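Horkside Let Two-Goal Lead Slip in Bremeck Loss

Horkside gave up three goals in the third period and lost 4-3 to Bremeck on Thursday night at Losell Arena, a result that drops them out of the last playoff place with four games to go.

The home side led 3-1 after two periods. Bremeck pulled one back early in the third, tied the game on a power play midway through, and went in front with just under two minutes left when a point shot went in off a defender's skate.

"We stopped skating," said Horkside head coach Said Nasr. "We had the puck in our own end and we kept putting it up the middle. You do that against a team that works as hard as they do and you're going to pay for it."

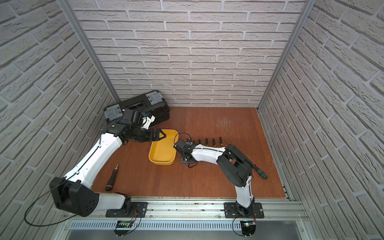
Horkside outshot Bremeck in each of the first two periods and looked comfortable for most of the night. Winger Houda El Idrissi opened the scoring on the team's first real chance, cutting in from the left boards and lifting a backhand over the goaltender's glove. She added a second before the first intermission on a rebound.

Bremeck answered early in the second with a shorthanded goal, the third Horkside have allowed this season. The two-goal lead was restored on the next shift — a long wrist shot through traffic — and the period ended with both teams a player short after a scuffle behind the net.

El Idrissi now has 11 goals since the holiday break and leads the team in scoring. She had a chance to complete the hat trick with the goalie pulled in the last minute, but her one-timer from the right circle hit the outside of the post.

"I got all of it," she said. "Another inch and we're in overtime. It would have been nice, but the goals don't mean much when you lose like that."

The penalty kill remains a concern. Horkside took three minor penalties in the third period, two of them for tripping in the offensive zone, and Bremeck's tying goal came with four seconds left on the second. Nasr said he had no complaint with the calls.
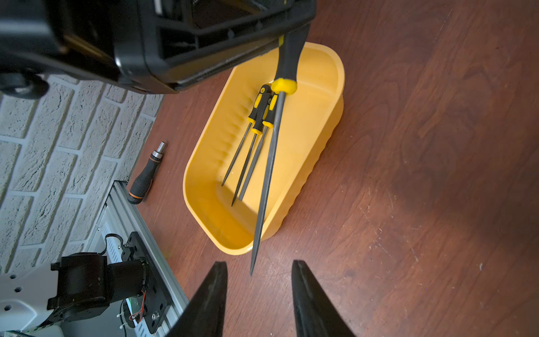 Attendance was 305, the best of the season for a weeknight, helped by free entry for players from the Vasilakis youth league. Those players also ran the used equipment drive in the lobby, where fans dropped off skates, helmets and sticks for families who can't afford new gear. Cash went into a yellow plastic tray with rounded corners at the end of the ticket table, and the club said the drive will be held again at the final home game. Used mouthguards and cracked helmets can't be accepted. Skates in children's sizes are needed most, and anyone with a larger load can leave it at the arena office during public skating hours.

The loss leaves Horkside one point behind Bremeck, who have a game in hand. The teams meet once more, on the last weekend of the regular season, and that one will be played at Bremeck's rink.

Horkside have won there only once in the past three years. They lost on the same ice in September in the season opener, when they also led going into the third.

Nasr said he did not plan to bring up that game with his players. He said practice would be about getting the puck out cleanly and that there could be changes on the second defense pair, which was on the ice for three of Bremeck's four goals.
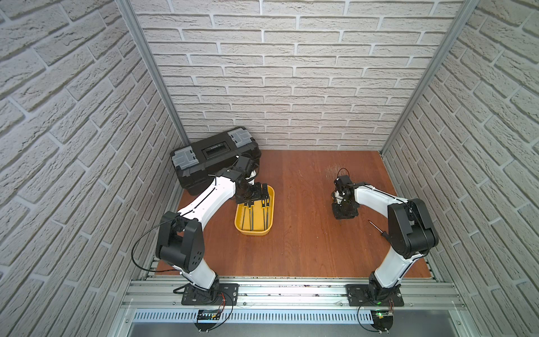 There was better news on the injury front. The starting goaltender, out for three weeks with a groin strain, took part in the full morning skate and is expected to dress as the backup this weekend. The second-line center is still in a no-contact jersey and will miss at least two more games.

El Idrissi blocked a shot late in the second period and went down the tunnel for a few minutes, but she returned and did not miss a shift in the third. She said afterward that her ankle was sore and that she expected to play.

Horkside are back at Losell Arena on Saturday, with the puck dropping at 7 p.m. Doors open an hour earlier. Tickets are available at the arena box office, and season passes are valid for all remaining home dates.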